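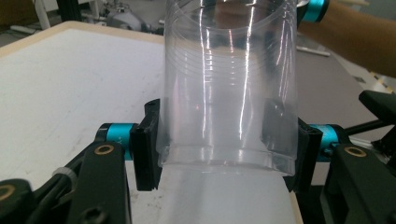 Varard, 2023-10-09

Miralel cold drink cups: frequently asked questions

These answers apply to trade orders placed through the Varard warehouse. Customers supplied from Ondo should check delivery charges and cut-off times with that depot. The product range is the same at both.

Which drinks are the clear cups meant for?

Cold drinks only: water, juice, iced coffee, milkshakes, soft drinks and beer. They must not be filled with tea, coffee, soup or any other hot liquid. Let freshly brewed coffee cool before pouring it over ice. A cup that has gone soft or changed shape should be thrown away with its contents.

Can I use them in a freezer?

No. The plastic becomes brittle at freezer temperatures and may crack when handled. Chilled storage in a normal catering fridge is fine. For frozen desserts, order from the tub range, which has its own lids.

How is the capacity of a cup measured?

The figure on the carton is the volume to the brim. The usable volume is smaller and depends on how much ice you serve and which lid you fit. If you sell by measure, order the lined cups. A capacity printed on a carton does not replace a fill line on the cup, and plain cups should not be used where the law asks for a stated measure.

How do I know which lid fits?

Match the rim code on the cup carton with the rim code on the lid carton. Do not go by capacity. Several sizes share one rim, and two cups of the same capacity can have different rims. Flat lids with a straw slot, flat lids without a slot and domed lids are all listed under the rim code.

We do not guarantee the fit of lids from other makers. Samples are available if you have existing stock you want to try.

How many cups are in a carton?

Standard clear cups are packed 1000 to a carton, in sealed sleeves. The number of sleeves varies with the size of the cup and is given on the product sheet. We do not split cartons. Lids are ordered separately and may come in a different carton quantity, so check both lines before you confirm.

What is the minimum order for printed cups?

2000 cups per design and size. A change of colour counts as a new design. Artwork should be sent as a vector file with all text converted to outlines. We return a flat proof and printing begins once the proof is approved in writing. Any change after that is charged as a new set-up.

Please allow 21 days from approval of the proof. Orders approved late in September and intended for the end of the year should state the latest acceptable delivery date on the order form.

Will the printed colour match my logo?

It will be close, within the limits of printing on clear plastic. Pale colours look weaker when the cup holds a dark drink, and a white backing layer can be added under the design to correct this. The proof shows position and wording only. Colour should be judged from a printed sample, which can be ordered before the main run.

How should cartons be stored?

Keep them dry, off the floor and away from direct sunlight. Do not store them next to cleaning products, paint or anything else with a strong smell. Leave sleeves sealed until they are needed and close an open sleeve at the end of a shift. Stack cartons with the arrows pointing up and no higher than the limit printed on the side. Cups at the bottom of an overloaded stack tend to jam together.

My cups will not separate. What can I do?

Hold the sleeve upright and twist the stack gently before pulling. Do not bang it on the counter, as this drives the cups further into one another. If a whole sleeve is jammed, keep the carton label and send us the batch code. Dispensers set too tight cause the same fault – check the collar setting if the problem only appears at one machine.

Do the cups fit wall dispensers?

Most sizes fit the Takeda adjustable dispenser. The collar range is given in the dispenser leaflet and should be compared with the rim diameter on the cup product sheet. Load with the sleeve removed and do not fill past the line inside the tube.

Can they be washed and used again?

They are sold as single-use items and have not been tested for repeated washing. Dishwashers will deform them. Customers who need a washable cup should ask for the heavier reusable range.

Can they go in the recycling?

That depends on who collects your waste. Empty the cup, remove the straw and keep lids separate if the collector asks for it. The material code is on the product sheet. Paper cups should never be mixed in the same bin.

What if part of my order is damaged or missing?

Tell us within 7 days of delivery. We need the order number, the batch code and a photo of the outer carton. Write "damaged" on the delivery note if the fault can be seen when the goods arrive. Unopened cartons of plain cups can be returned by agreement; printed cups cannot, unless they are faulty.

Food contact declarations are sent on request. Please quote the product code and batch code.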